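5월 1일 수요일

아침에 창문을 열었더니 벌써 초여름 냄새가 났다. 오늘은 쉬는 날이라 늦잠을 자도 되는데 눈이 먼저 떠져서, 보리차를 한 주전자 끓여 놓고 오래 미뤄 둔 일을 하기로 했다. Anby 역까지 걸어가서 새로 들어온 배터리 열차를 타 보는 일이다. 지난 11월에 이 노선의 디젤 열차가 마지막으로 다니던 날에도 나는 거기 있었는데, 그날은 비가 와서 승강장에 우산만 빽빽했고 기관차 소리는 들리는데 얼굴은 잘 보이지도 않았다. 그래도 그 낮고 털털거리는 소리를 들으러 간 것이었으니 아쉬울 건 없었다.

Anby 역은 예전 그대로였다. 대합실 나무 의자도 그대로고, 매표창구 옆의 화분도 (조금 더 시들긴 했지만) 그대로고. 달라진 것은 승강장 끝에 세워진 충전 설비 하나뿐인데, 생각보다 키가 커서 처음엔 무슨 공사를 하는 줄 알았다. 열차가 들어와 서면 지붕 위의 팔 같은 것이 쑥 올라가 붙고, 그렇게 조용히 전기를 먹는다. 안내판에는 종점 Tondeck까지 가는 동안 중간 충전이 세 번이라고 적혀 있었다. 옆에 서 있던 할머니 한 분이 "얘도 밥을 먹어야 가지" 하셔서 나도 같이 웃었다.

열차는 Peeters라는 회사에서 만든 두 량짜리이고, 앞머리에 1074라는 번호가 붙어 있다. 디젤 시절에 내가 제일 자주 탔던 차가 839호였는데, 그 차는 출발할 때마다 창틀이 부르르 떨려서 창턱에 올려 둔 귤이 굴러떨어지곤 했다. 오늘도 일부러 귤을 하나 가져갔다. 철도 좀 지난 귤이라 가게에서 비싸게 주고 샀는데, Tondeck에 닿을 때까지 꼼짝도 하지 않았다! 좋은 일인데 왜 서운한지 모르겠다. 결국 종점에서 까먹었고 맛은 그저 그랬다.

가는 길 이야기를 더 적어 두고 싶다. 강을 건너는 다리에서는 예전처럼 속도를 줄이는데, 엔진 소리가 없으니 바퀴가 이음매를 넘는 소리가 하나하나 다 들렸다. 디젤 때는 그 소리가 엔진에 묻혀 있었던 모양이다. 과수원 옆을 지날 때는 새소리까지 들린 것 같은데, 이건 내 기분 탓일 수도 있겠다. 언덕을 오를 때 힘이 달리지 않을까 걱정했는데 839호보다 훨씬 가뿐하게 올라갔고, 내려갈 때는 브레이크를 잡으면서 전기를 도로 모은다고 객실 화면에 작은 그림이 떴다. 초록 막대가 조금씩 차오르는 걸 보고 있자니 내가 저금이라도 하는 것처럼 흐뭇했다.

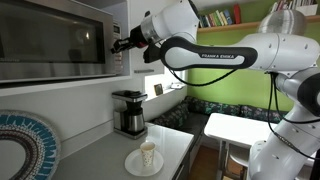 다만 좌석은 조금 딱딱하다. 예전 의자는 낡아서 가운데가 푹 꺼져 있었지만 그 꺼진 자리에 몸이 쏙 들어가는 맛이 있었는데, 새 의자는 허리를 꼿꼿이 세우게 만든다. 한 시간 가까이 앉아 있으려니 엉덩이가 배겨서 중간에 한 번 일어나 통로를 걸었다. 걷다 보니 자전거 두는 칸이 널찍하게 따로 있는 것을 발견했다. 여름에는 자전거를 싣고 가서 호숫가를 한 바퀴 돌고 와도 좋겠다. 자전거 바퀴에 바람부터 넣어야 하지만.

Tondeck에서는 대략 40분쯤 시간이 남아서 역 앞 Cirnitetti에 들어갔다. 커피도 팔고 빵도 팔고 철 지난 열차 그림엽서도 파는 묘한 가게인데, 올 때마다 엽서 꽂이의 자리가 바뀌어 있다. 오늘은 계산대 뒤에 있어서 한참을 찾았다. 디젤 열차가 눈밭을 지나는 엽서가 아직 남아 있기에 두 장을 샀다. 한 장은 이 일기장에 끼워 두고, 한 장은 누구에게 보낼지 아직 정하지 못했다. 호두빵도 하나 먹었는데 어찌나 고소한지, 하나 더 사서 가방에 넣어 왔다.

돌아오는 열차에서는 반대쪽 창가에 앉았다. 해가 비스듬히 들어와서 책을 펴 놓고도 몇 줄 못 읽고 졸았다. 조용한 열차는 졸기에는 참 좋다. 그러다 내릴 역을 지나칠 뻔했는데, 안내 방송이 예전보다 또렷해서 다행히 제때 깼다. 예전 방송은 지직거려서 무슨 역인지 절반은 짐작으로 알아들어야 했다.

시간표는 좀 더 두고 봐야겠다. 갈 때는 충전이 길어졌는지 중간 역에서 몇 분을 더 서 있었고, 그 탓에 버스를 놓쳤다며 발을 구르는 학생들이 있었다. 올 때는 제시간에 맞춰 들어왔다. 겨울이 되면 배터리가 금방 닳는다는 말도 있던데, 난방을 틀고 저 언덕을 오르는 날에 한 번 더 타 보고 싶다. 그때는 담요를 챙겨 가야지, 혹시 모르니까.

집에 와서 발을 씻고 차표를 달력 옆에 꽂아 두었다. 디젤 마지막 날의 차표 바로 옆자리인데, 그건 비에 젖었던 탓에 글자가 번져서 이제 날짜도 잘 안 보인다. 저녁은 남은 된장국에 밥을 말아 간단히 먹었고, 호두빵은 내일 아침에 먹으려고 아껴 두었다. 내일은 다시 일하러 가는 날이니 일찍 누워야겠다.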